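Nulham 10K splits, a short thread. 731 finishers, 2 laps, one climb per lap. 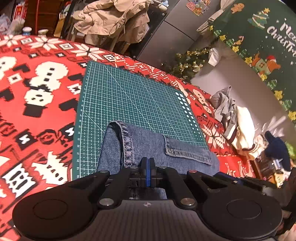
Folded denim on the cutting mat.

1/ The lead pack went through the first lap 7 seconds under the course record pace. The second climb, at Skitley, cost them all of it.

2/ Into a headwind from there to Tindall – no recovery on the descent.

3/ Median second lap was slower than in April. Same course, same start time.

4/ Brurnemell chip data only, gun times ignored.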